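# About Sotness

We're a small home skills school, and we love laundry. Really! Sotness opened in August with one class on folding and hanging, and that class filled up so fast that we added a second before the first had finished. Now we run 3 courses a season, with 12 people in each - teens heading off to college, new parents, folks who have just moved into their first place and own more clothes than shelves.

Everything happens in the Tumell Room, upstairs on Moldovan Street. Come in your socks if you like.

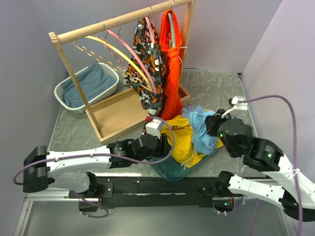 Hanging is where every course begins, and it's our favorite evening of the lot. You'll learn how to pick a hanger for the garment in your hand, and why knits deserve extra thought. We like a bit of color while we work, so there's a yellow hanger and a pink one on the wooden rack, and a wavy tan one that everybody wants to try. After that come sorting, folding, stain basics and small mending, all at an easy pace with plenty of time for questions.

A full course runs 18 hours and costs $100, materials included. Bring a few things from your own closet, especially the ones you've given up on! The next round starts soon and we'd be so happy to have you.

*Page updated January 2022*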